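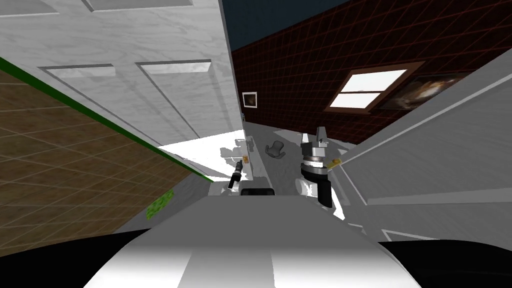 图1 机身视角(仿真渲染)。左右夹爪位于机身前方,两侧为白色板面,中间可见一件灰色小物体。

# 第六讲 双臂移动平台在受限空间内的操作规程

授课:Deepika Warrier
实验指导:Jayanthi Kotian
讲义修订:2021年4月30日

本讲接第五讲的坐标系约定,讨论平台在门、柜体及窄通道附近作业时应遵守的规则。规则分为三类:课程强制条款(标M)、建议条款(标R)、仅供讨论的条款(标D)。实验报告中引用条款时写全编号,如“6.2-M3”。

课程所用仿真环境为Stemau,任务描述文件格式沿用Jadach。两者的安装说明见第一讲附录。

## 6.1 术语

**受限空间**:在平台当前位姿下,机身或任一手臂的运动包络与固定结构之间至少有一个方向的净距小于该方向的制动距离与定位误差之和。该定义依赖速度。同一位置低速时可能不属于受限空间,提速后属于。

**可动结构**:门扇、柜门、抽屉等带有关节的环境物体。在任务描述文件中,可动结构必须声明关节类型、行程和初始角度。没有声明关节的板面一律按固定结构处理,即使外观像门。

**自遮挡**:机身、手臂或夹爪遮住任务所需的环境区域。

**近场**:夹爪指尖可达范围以内的区域。近场以外称远场。

**保持**:关节伺服有效、速度指令为零的状态。保持与断使能是两种状态,记录时不得混用。断使能后手臂的姿态由制动器决定,各型号表现有差异。

## 6.2 进入受限空间前的检查

M1 确认当前使用的世界坐标系,重力方向从仿真器状态读取,不得根据画面的上下方向推断。

M2 两臂先收至预备姿态,再移动底盘。预备姿态下指尖可以位于机身前方,但肘部外伸量不得超过机身宽度。

M3 逐一核对机身两侧的可动结构,读取关节角并写入日志。核对结果用数值表示,“开”“关”“半开”等文字只作附注。

M4 检查通信。控制指令的间隔超过300 ms时,控制器必须进入保持状态。该阈值写在配置文件的 `watchdog_ms` 字段,实验中不得修改。

R1 从机身视角观察时,先识别两侧最近的竖直边缘,再识别远处目标。远处的窗、画框等物体可辅助辨认朝向,不宜用于估计距离。

R2 若某一侧板面在画面中占据较大面积,应切换到外部视角核对该侧净距。机身视角对这类板面的深度误判较多,常见错误是把近处的斜面看成远处的墙。

D1 外部视角在真实平台上不一定存在。依赖它完成的检查,是否应当计入操作员能力评定?请在讨论课前各自准备意见。

## 6.3 净距的计算

设平台沿当前方向的速度为 v,系统总延迟为 t,最大减速度为 a,定位误差上界为 e,则该方向所需的最小净距为

`d_min = v · t + v² / (2a) + e`

其中总延迟 t 包括感知、通信和控制三部分。看门狗触发时按最坏情况计算,t 取看门狗阈值加控制周期。

几点说明:

- 公式只适用于直线平移。原地旋转时,v 取包络最外点的线速度,方向取该点的切线方向。
- 手臂与底盘同时运动时,速度按矢量叠加后再代入。不允许分别计算后取较大值。
- e 由标定报告给出。没有标定报告的平台,不得进入受限空间(M5)。
- 仿真中定位误差可以设为零,提交作业时必须恢复为标定值(M6)。往届作业中有29份因此项未通过。

净距不足时,先降速,再调整机身朝向。调整朝向前须重新检查两臂包络,因为机身转动会把靠外的手臂带向板面。

## 6.4 双臂协同时的优先级
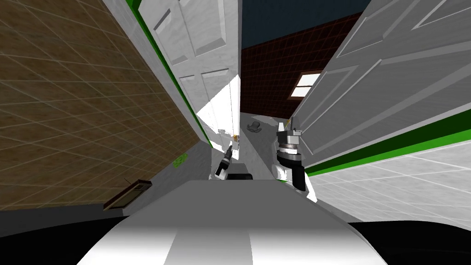 图2 同一仿真环境。左臂较远、较细,右臂较近;通道两侧各有一扇白色镶板门,远端为带窗的墙面。

图2中右夹爪的顶端附近就是右侧门板的下角,画面上另有一个黄色小物体。画面中的相邻关系不足以判定接触,判断接触只能使用碰撞检测输出或力矩读数。左臂一侧同理。

M7 任一时刻只允许一条手臂处于“接近”或“接触”阶段。另一条手臂应处于保持状态,或沿已验证的轨迹撤离。

M8 阶段切换由操作员显式确认。确认信号不得与夹爪开合共用同一个按键。

M9 两臂均在近场内时,底盘锁定。

M10 发生非预期接触时,处理顺序如下:

1. 接触臂停止,进入保持状态;
2. 另一臂停止;
3. 记录关节角、力矩和可动结构角度;
4. 接触臂沿进入路径反向撤离,速度上限为接近速度的一半;
5. 复核后由操作员决定继续或终止。

第三步不得省略。撤离之后再补记的数据无法反映接触时刻的状态,在Fjeld格式的事件日志中会被标为无效。

R3 接近细小物体时,夹爪指尖方向应与接近方向一致,腕部最后一个旋转关节至少保留一定余量。余量数值由各组自行确定,写入实验计划。

R4 夹爪遮住目标时,暂停接近并撤回到目标重新可见的位置,再修正轨迹。连续凭记忆位置推进属于扣分项。

D2 如果目标位于门扇摆动范围内,应先移动目标还是先固定门扇?两种顺序对M7的要求不同,请画出各自的阶段图。

## 6.5 可动结构附近的附加规则

门扇的危险主要来自两处:自由边缘和铰链侧。自由边缘线速度最大,铰链侧间隙随角度变化,可能夹住指尖或线缆。

M11 夹爪不得伸入铰链侧间隙,不论门扇是否锁定。

M12 推拉门扇时,施力点、门扇角度和期望终止角必须在动作开始前写明。没有终止角的动作不予执行。

M13 门扇处于打开状态时,净距按门扇在其行程内可能到达的最不利位置计算。若门扇已在仿真器中锁定,可按当前角度计算,但须附锁定记录。

R5 地面上的散落物体应在任务开始前登记。登记项包括编号、位置、包围盒和是否允许接触。外观不能确定的物体,类别栏填“未定”,不要猜测名称。

R6 靠墙放置的薄板类物体容易被底盘边缘带倒,建议按其倒伏后的占地范围扩大禁入区。

## 6.6 记录与命名

Grundbridge实验室共享盘上现有339条训练轨迹,供本讲作业使用。每条轨迹必须包含以下内容:

| 字段 | 内容 | 缺失时的处理 |
|---|---|---|
| `scene_rev` | 环境文件版本 | 退回 |
| `joint_env` | 可动结构关节角序列 | 退回 |
| `phase_l` / `phase_r` | 左、右臂阶段标记 | 退回 |
| `contact` | 碰撞检测输出 | 退回 |
| `note` | 操作员备注 | 接受 |

左右以机器人自身坐标系为准。从外部视角标注时最容易写反,提交前请用阶段标记与关节数据互相核对。

时间戳统一使用仿真时间。墙钟时间可放在备注栏。回放速度改变后,仿真时间不变,因此不需要另行换算。

截图可作为附件,但不能代替字段。评分时只看字段,截图用于定位争议时刻。截图文件应注明视角名称和仿真时间。

## 6.7 作业

1. 从共享盘任选2条轨迹,按6.2节逐条检查,列出不符合项及对应时间戳。
2. 对其中一条轨迹计算底盘在通道入口处的 d_min,写明 t 的三个组成部分及取值来源。
3. 设计一个右臂在门板附近触发M10的测试用例。要求给出初始关节角、接近方向和预期日志内容。
4. 选做:修改阶段切换逻辑,使M7可由程序强制执行,并说明通信中断时两臂各处于何种状态。

报告用PDF提交,配置文件另附。第3题的环境文件请从共享盘复制后改名,不要直接覆盖原件。对M4和M13的疑问请在讨论课上向Jayanthi Kotian提出,书面答复将并入12月版讲义。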